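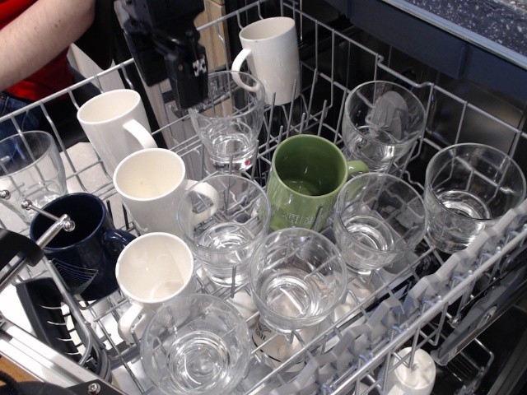

Attachment 1: upper rack, mugs and tumblers, mouths up

Ticket 3087: Dishwasher load, upper rack, cups left open side up
Product: Lerkik kitchen arm, two-gripper kit
Site: Biltdale test kitchen
Opened by: Tonantzin Olvera
Assigned to: Hermenegildo Zepeda
Status: Open
Priority: Normal

Problem as reported
The load task for the upper rack ends with "complete" and no errors. Every mug and tumbler in the rack is standing upright. Many of the glasses have water in the bottom. They should all go in upside down. If the machine is run like this the insides won't wash properly and someone has to tip each one out by hand afterwards.

Expected
Cup picked up, turned over, placed mouth down between the tines.

Actual
Cup picked up, placed mouth up. Same result for the white mugs, the green one, the navy one and all the glasses.

Tonantzin Olvera
I ran the task again after a restart and got the same thing. Nothing dropped, nothing broken. Spacing is fine as far as I can judge, although the handles point all over the place. I don't mind about the handles.

Hermenegildo Zepeda
Thanks. Can you tell me which task file is loaded, and whether the wrist limit is on? It's under Motion, second page. Please don't change it yet.

Tonantzin Olvera
Task file is 44. Wrist limit is on, set to 40 degrees. I didn't set it.

Hermenegildo Zepeda
That explains most of it. Turning a cup over needs 180. With the limit on, the planner can't find a way to do the turn, so it skips that step and goes straight to placing. It should stop and report a fault. I've raised that as a separate bug, because "complete" is the wrong message for this.

The limit was put on in January for the Jerkley trial, where the arm was carrying full cups to a table. It looks as if that setting was copied over to your site with the rest of the profile.

Steps to try:
1. Empty the rack by hand and tip out the water.
2. Turn the wrist limit off. Save, then restart the controller.
3. Load task file 44 again.
4. Run with one mug only. Keep a hand near the stop button.
5. If that goes in mouth down, run with one tumbler.

Tonantzin Olvera
Done, 28 August 2022 left off, see below.

Hermenegildo Zepeda
I can't see anything below. Did the results get lost?

Tonantzin Olvera
Sorry, typed in the wrong box. Mug: turned over and placed correctly. Tumbler: turned over, but it slipped in the gripper halfway round and the arm stopped with a grip fault. I caught it. Tried a second tumbler, same fault.

Hermenegildo Zepeda
Good that it stopped. Grip force for glass is set low. Becerra are sending softer finger pads, and I'd like those fitted before we raise the force.

Until then use the arm for mugs only and load the glasses yourself.

Tonantzin Olvera
Fine. For what it's worth, my manager asked if we can call dishwasher loading a working chore on the site sheet. I've put "mugs yes, glasses no". Leaving this open until the pads come.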